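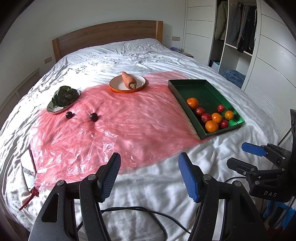

Tera Bedroom Sorting, sample pack

Readme and review notes, maintained by Barış Karaca, Duman

Summary

Tera is a recording service for two-handed manipulation data, sold by Gisimeck. The customer sends a task list, and the operators record it in furnished homes with hand-held grippers, one in each hand. We ordered the smallest package to decide if the service fits our training work. This readme covers what we received, how the folders are organized and what we think of it so far. It is written for people in our team and for partners who have access to the pack.

Contents of the pack

The pack has 200 episodes, and 74 of them are recorded on a bed. The others are recorded on a desk or on the floor. The task family is the same everywhere: fruit and vegetables are moved between plates, a green tray and the open surface. We asked for the bed because our own recordings are nearly all made on hard tables, and our policy has a bad habit of pressing down too strongly at the end of a placement.

Each episode folder contains:
video_left and video_right, one file for each gripper
poses, one file for both hands, on a common clock
opening, the distance between the fingers over time
task.txt, one sentence in English
notes.txt, written by the operator, sometimes empty

The naming is surface, room, episode number, in this order. Please do not rename the folders. The loader reads the surface from the first part of the name.

Installation

Copy the pack to a local disk. Reading from the network drive works, but it is slow and the loader will time out on the long episodes. Then install the loader that comes with the pack and run the check command once. It prints a list of missing files. In our copy the list had six lines, all of them for empty notes, and we ignore these.

If you use Workness for labeling, take the export option with separate hands. The combined export puts both grippers in one track, and then it is not possible to know which hand released the object.

Scenes

The scenes are not cleaned up as in a laboratory. Bedding is wrinkled, things from daily life stay in view, and the items to be moved are placed at different distances from each other. In the bed episodes, a pink sheet lies over part of the white bedding, and it changes the task more than we expected. It is shiny, so the highlights move when the gripper moves, and our tracker for object masks loses small round things on it.

The other gripper is often visible in the view of the first one. For us this is useful, as we train one model for both hands. If you train a model for one hand, you should mask it.

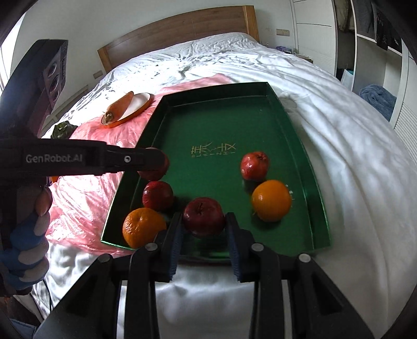 Grasping at the border of the tray is the most interesting part of the pack. The fingers must come in next to the rim, and the tray can tilt or slide a little on the soft bed when it is touched. Operators solve this in different ways. Some hold the tray with the second gripper, some approach from the higher side. The task sentence does not say which way was used, so we have added our own label, tray_support, with the values yes, no and unclear.

Quality

Timing between the two hands is good. We compared the moment of contact in both videos for a part of the bed episodes and did not find a shift that we could see by eye. The opening signal is clean, with a small offset at full close that is constant within one session. Subtract it before training.

Image quality is good in the center. The corners of the wide view are dark and strongly curved, and small objects there should not be used for position labels. We crop before labeling and keep the original for the pose check.

The task sentences are the weak point. "Put the fruit in order" appears many times and can mean several things. We asked Gisimeck for more exact sentences and they sent a new version of the file after six working days. The new version is better for the tray, but it is still unclear for the plates.

Known problems

The loader does not accept spaces in the path.
Names of produce are not consistent. The same red fruit can have two different names in two episodes.
A few floor episodes start with the gripper already closed. Skip them if you need the full approach.
The color balance of the left and right videos is not always equal.

Who should order it

We can recommend the small package to a team that has its own labeling and wants more variety in surfaces. A team that needs finished language labels will have much work after delivery. We have not tested the larger packages or the option with customer objects.

Changes

June: first version of this readme, added tray_support, replaced the task sentences with the second delivery.

Questions about the labels go to Barış. Questions about the loader should be sent directly to Gisimeck support, with the episode name and the output of the check command.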